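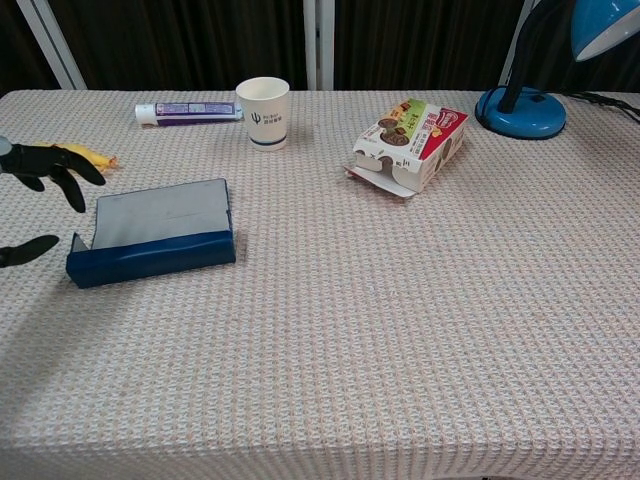

Second-hand notes on the Hinent room correction unit

I bought the Hinent in September from Comfort Akolgo, who was moving to a smaller apartment and wanted fewer boxes. It sits between the preamp and the power amp and applies a filter to each channel. The manual is 30 pages long and spends most of them on the network menu.

My room is a plain rectangle with one long wall of brick. The worst problem has always been a bass peak at the listening seat, strong enough that upright bass recordings had one note louder than all the others. Moving the speakers forward helped a little and made the door hard to open.

The Hinent asks for 9 microphone positions. I ran the full set twice, once with the positions close together and once spread across the couch. The close set gave a filter that sounded good in one seat and thin in the next. The spread set is the one I kept. It cuts the peak less deeply but leaves the rest of the low end alone.

I limited correction to the bass. Left at its default, the unit works over the whole range, and it put a narrow boost at 3900 Hz that made voices hard. Ebise Assefa has the same unit with Ebrahimi speakers and found a similar boost at a different frequency, so I suspect the supplied microphone file. I have not tested this with another microphone.

Two complaints. The front display cannot be turned off, only dimmed. And the unit takes 20 seconds to wake, during which the Sondow amp is already on and passes a faint click. I now switch the amp on last.

Firmware updates come through the Flurkport app, which lost my saved filters on the first try. Export them to a computer before you update. The export option is under System, on the second page.

Next job is the rear wall, where I have space for two thick absorbers behind the couch. I will measure again with the filters off once they are up.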